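House rules for simulated rooms

I've been putting this post off since February, when a reader wrote in to ask what our "standards" were for simulated robot runs. I laughed a little, because at the time our standards were a text file on the Henard server called notes_final_really. It had grown to 9 rules, two of which said the same thing, and one of which was just the word "lighting" with a question mark.

So I cleaned it up. Some of this will sound picky, and some of it is picky! But I spend most of my working week looking at rendered rooms from the point of view of a robot wrist, and I have opinions now.

A quick word on the setup for anyone new. We build rooms in Skukau (our scene tool, still held together with string), drop an arm and a parallel gripper in, and record what the wrist camera gets. The batch I was reviewing while I wrote this was the Cheetham set, 812 runs. After review we kept 806, which made me happy for a whole afternoon.

Rule one: look at the view before you look at the numbers

I know, I know. The log is right there and it sorts so nicely. But a log will tell you that every joint is inside its limits and the fingers are open, and it won't tell you that the wrist is aimed at the ceiling. Pull up a still first. Ask yourself what the robot could possibly learn about its task from that view, and only then open the spreadsheet.
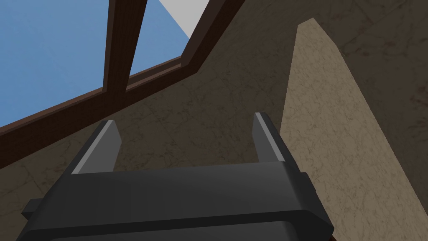 My habit is to write one plain sentence per still before anything else. "Fingers open, nothing held, skylight behind." That's it. No guesses about what the arm was up to, no "returning to home" or "about to grasp," which are things you can only get from the rest of the run. I used to write those guesses down all the time and then half believe them a month later when I came back to the notes.

The sentence goes in the same row as the run number. If two people review the same run, they write their sentences separately and compare afterward. When the sentences disagree we go back to the still, and if that doesn't settle it, the row gets marked "unclear" and stays that way. I had to be talked into this one. I like a full column.

Rule two: check the fingers and the gap

Open or closed, something between them or nothing between them. Four words will do. It sounds too basic to be a rule, but it's the thing people downstream search on most, and in the early Sutemach runs we had a field called "grip state" that meant the command in some files and the measured position in others. What a mess that was. I spent most of a spring untangling it and I still find strays.

These days the command and the measurement get their own fields, with their own names, and the reviewer's sentence is a third thing that doesn't overwrite either one. If all three agree, great. If they don't, that's worth a ticket.

Rule three: don't throw out odd views just for being odd

This is where I get into arguments. A wrist camera ends up in strange places, and a view full of wall or ceiling is still a true record of where the arm was pointing. If the joint limits were respected and nothing passed through anything else, the run is valid. You can tag it "target not in view" so people can filter it, but you don't delete it because it's ugly. The 6 runs we did drop from Cheetham all had a real fault — arms starting inside a piece of furniture, mostly — and each one has its reason written next to it.

If you delete on looks, you end up with a set where the robot always seems to know where it's going. Then you train on it and wonder why the thing panics the first time it gets turned around.

Rule four: textures are part of the record

We swap textures on purpose, so walls and ceilings may come out as marble one day and something else the next. Fine by me. The rule is that the texture list gets saved with the run, including anything hung on the walls. Pictures are the ones people forget. A low-resolution painting stretched large turns into a big patch of colored squares, and from up close under a wrist camera it can fill most of the view. Somebody will ask later whether that was a rendering bug, and you want to be able to look up the source file and its size instead of shrugging.

We cap our test paintings at 400 on the long side now and write the real number in the scene file. Smaller ones are allowed, they just have to be listed. 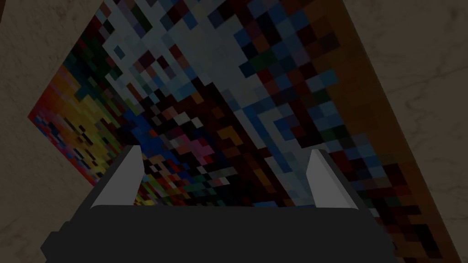
Rule five: write the lighting down

Yes, the famous question mark. Dim rooms are allowed, bright rooms are allowed, and whatever you pick goes in the scene file as a value. "Kind of dark" is not a value (I've used it). If a reviewer thinks a run is too dim to be useful, they say so in the comments and somebody else takes a second look on a different monitor. My old laptop screen made everything look like a basement, and I flagged a whole pile of perfectly good runs before I noticed.

The other four rules are about file names and backups, and I'll put them in a separate post once I've settled on a date format. If you have your own list, send it over, especially if you've found a good way to handle runs where the two reviewers never agree. I'd love to see how other shops do it.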